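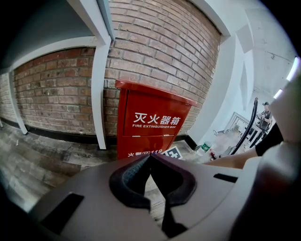 How a fire goes out

A fire needs fuel, heat and oxygen. Fuel is anything that burns, such as wood, paper or wax. Oxygen is a gas that makes up more than 20 per cent of the air. Take one of the three away and the fire stops.

Taking away the heat
Water soaks up heat as it turns to steam. It works well on wood and paper. It must never be used on burning oil or on electrical equipment.
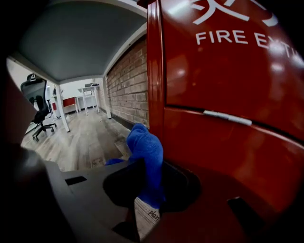
Taking away the oxygen
Foam forms a layer over the fuel and keeps air out. Carbon dioxide gas pushes the air aside – it leaves no mess, but it drifts away quickly.

Taking away the fuel
Fire crews sometimes clear a strip of ground so that a forest fire has nothing to burn. The strip above Fledden was cut in October and is 337 metres long.

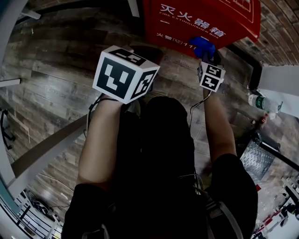
Grass grows back over a strip like this, so it has to be cut again each year.

What to do
If you find a fire, leave, close the door behind you and tell an adult. Do not try to put it out. Extinguishers are for trained adults.

Words: Beathag Swanson. Checked by Lewis Purves.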